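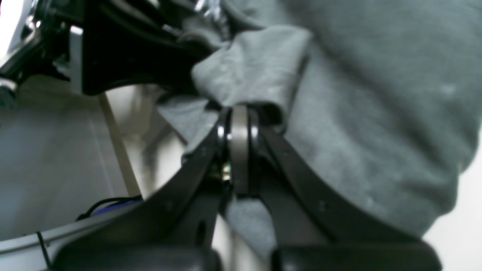
Charoen Paisan
Is the 600 a month with the cameras or without? Quote I got from Desudon had them as a seperate line and the sales bloke went very quiet when I asked.

Conall Costello
With. 600 is the Kaewkla folding package, both arms, wrist cams, remote support in business hours. Table's extra, we used our own. Still deciding whether to keep it so this is a half review, sorry, typing between loads.

Setup was fine. Support dialled in, did the calibration, gone before lunch. Grippers are plain two-finger jobs with pads on the ends. Tees and light jersey it picks up OK. Heavier knits, slower, and it'll grab two layers when you wanted one. Then it has a think and puts it down and has another go.

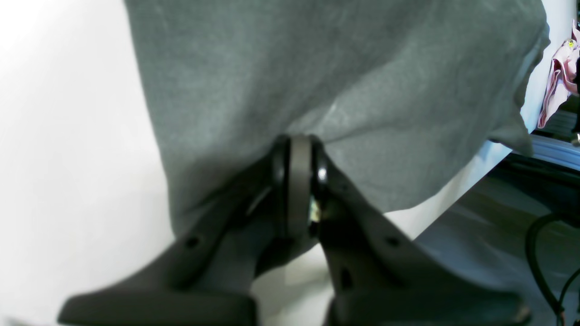 Tried it on 134 pieces from the Parngate contract, mixed, nothing sorted first. 19 I had to redo by hand. Mostly fleecy stuff, couple of kids' things with frills. Kaewkla reckon sort by weight before you start and you'll halve that. Maybe. Sorting is also a job though.

Wanpen Rattanakul
19 out of 134 is rubbish for that money. I've got a casual who folds faster and can answer the phone.

Conall Costello
Casual goes home at 3 but. Not saying you're wrong.

Pongsak Sriwong
Which end does it fall over on, the pickup or the fold? We demoed the Skerberg one in July. Pickup was good, fold was a dog's breakfast. Sleeves everywhere.

Conall Costello
Pickup, nearly always. Dark stuff especially. If it lands on the table in a heap it'll go in with one arm, press down into the cloth and try to find something worth holding, other arm up out of the way. That's the slow part. You can change how long it hunts before it gives up, in the settings under Retry, default is way too patient imo.

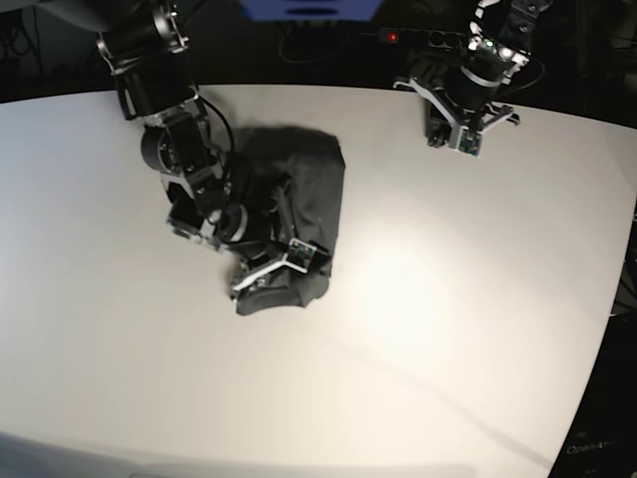

I dropped it to two tries and it got a lot less annoying to stand next to. Skipped more items, but at least you know straight away which ones are yours. Once it's got a proper hold with both sides it's decent, long pieces come out straighter than mine do.

Other gripes: cables. They loop off the wrists and I keep wanting to clip them back, support told me leave them alone, they need the slack. And the manual is 16 pages and four of those are warranty.

Chanida Panyasiri
Don't clip them. We did (different brand) and pulled a connector out first week. Repair took ages.

Also disagree with Wanpen a bit. You're comparing it to a good casual. Compare it to the casual you can actualy get in a mining town.

Wanpen Rattanakul
Fair on staffing. Still wouldn't pay 600 for something I have to babysit. Who's pulling the 19 out while it runs? Someone's wage.

Charoen Paisan
Any lock in?

Conall Costello
Three months then rolling. Freight back is on you, ask about that before signing, it's in the small print and it isn't small.

Here's one of the long dark bits from today for whoever asked about sleeves.

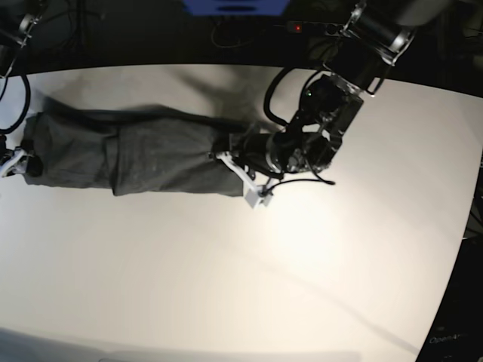
Both grippers on it, one each end.

Pongsak Sriwong
Neater than anything the Skerberg did for us tbh. Does it go on and fold in thirds or only halves?

Conall Costello
Halves out of the box. Thirds you have to ask them to switch on, no charge. Haven't yet, Parngate want everything in halves anyway. Will ask when I ring about the invoice.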